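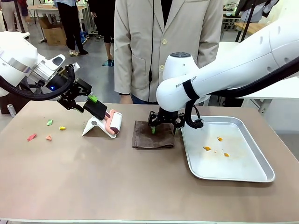 What does a robot arm do when its grip fails halfway through a job? The ones at Virkton carried on as if they were still holding the thing, and that was the fault the firm spent most of February trying to pin down.

The engineer who looks after the cleaning trials there agreed to talk on condition that I left her name out. She was open about the failure and a good deal less open about why it went on so long.

The job sounds simple. One arm takes a lint roller from its stand, the other deals with a towel, and between them they are meant to leave a table clear of bits of paper and a tray clear of crumbs. The control software, Telier, was sold to the firm as able to tell when a grip had slipped.

"It can tell if the fingers close on nothing at all," she said. "It can't tell if they close on the last centimetre of a handle. As far as it knew, that was a good grip."

Out of 397 runs, 12 ended with something dropped. I said that didn't sound too bad. She pulled a face.

"The drops aren't what bothered me. Two of those times the arm kept pushing down after the roller had gone. It was pressing bare metal into the table, with the force it would use on the roller. If your hand's there, that's your hand."

Was anyone's hand there? "No." Could it have been? She took longer over that one. "People stand close. They lean in to put the scraps back. Yes, it could."

There is a stop button, and both times somebody pressed it. I asked why the arm hadn't stopped by itself, which the Telier brochure says it will. She told me the force limit had been raised in the autumn, after the arms kept halting on thick cloth, and had never been put back. The change was in the log at run 232, with no reason written next to it.

"I'd like to say we found it by checking. We found it because the table got a dent."

The limit is down again now. The arms halt more often, and the towel gets left half done on a bad morning. A second check, made by a small supplier called Dernaler, watches for a sudden change in weight at the wrist. She thinks it helps. I asked for figures and she said there weren't enough runs yet to be worth printing.

So would she put her own hand on the table while it was working?

"With the new limit? For a bet, maybe. I wouldn't ask anyone else to."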